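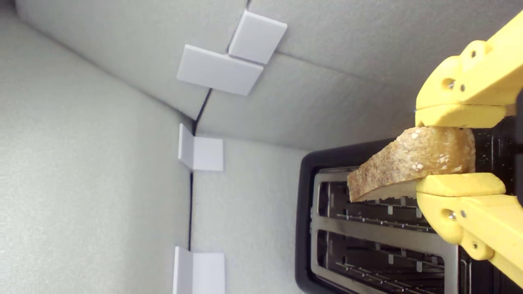 Glassware used for beer, cider and sparkling water should be kept apart from everyday kitchen glassware and washed separately. The most frequent cause of a flat or patchy head is a thin film of grease left on the inside of the glass. Such a film may come from dish towels, from lipstick or from food prepared on the same counter. A slice of toasted bread held over a two-slot toaster drops crumbs, and buttered hands carry fat to whatever they touch next. Glasses should therefore be stored away from the breakfast area, upright, in a closed cabinet.

Washing

Wash by hand in hot water with a small amount of unscented detergent. Use a brush reserved for glassware. Rinse twice, first in warm water and then in cold, and leave the glass upside down on an open rack. Cloth towels leave lint and should be avoided.

Households with hard water may notice a white haze after several washes. Soak the glass in one part white vinegar to 4 parts water, then rinse until no odor remains. 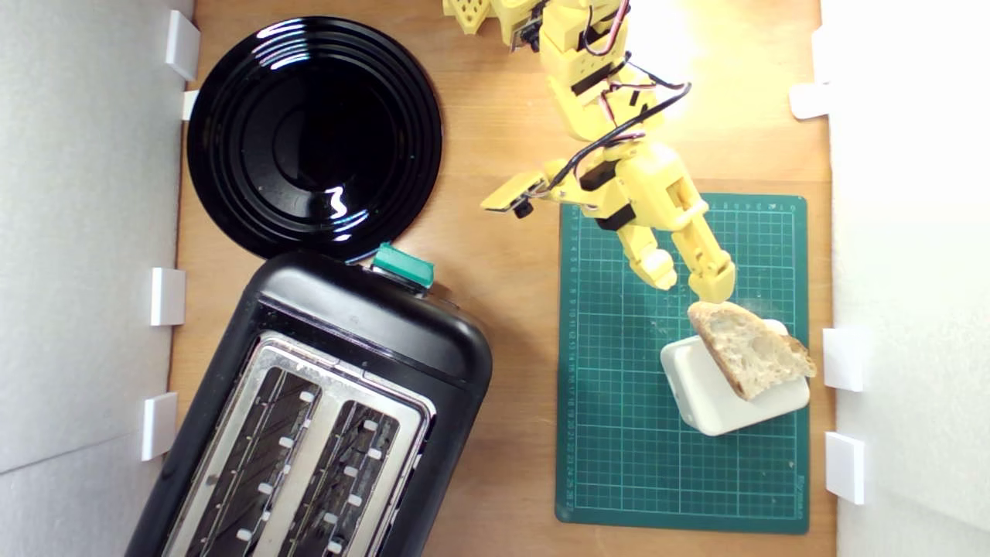

Round black plate on a wooden tabletop

Testing a glass

Wet the inside of the glass and shake off the excess. Sprinkle a little table salt over the surface. Salt clings evenly to clean glass and falls away wherever grease is present. Aileen Macaraeg, who prepares the household guidance for Umley, recommends repeating the test after any change of detergent.

A second method is to fill the glass with sparkling water. Bubbles that gather on the wall in clusters mark the spots that need attention – usually just below the rim.

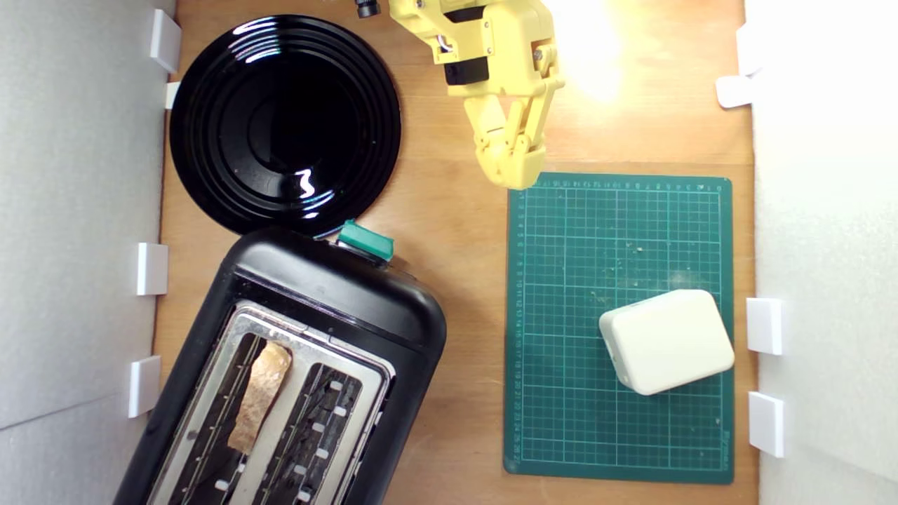

The black plate, with its raised rings and shallow center

Before pouring

Rinse the glass in cold water immediately before use. Frosted glasses are not advised, as ice crystals cause excess foam and dull the flavor. Hold the glass at an angle, pour down the side until it is half full, then straighten it.

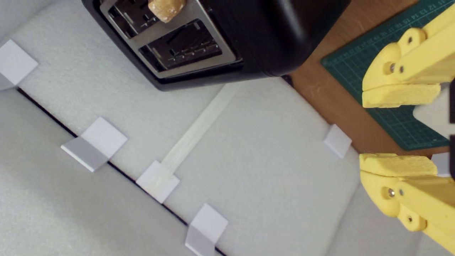
Page last changed: June

Storage and replacement

Do not stack glasses unless they are made for stacking. Chipped rims cannot be made safe at home, and a chipped glass should be discarded. Line shelves with open-weave matting and wash it every 5 weeks.

Questions about this page may be sent to Josué Pimentel at the Umley household desk, which replies to readers each Wednesday.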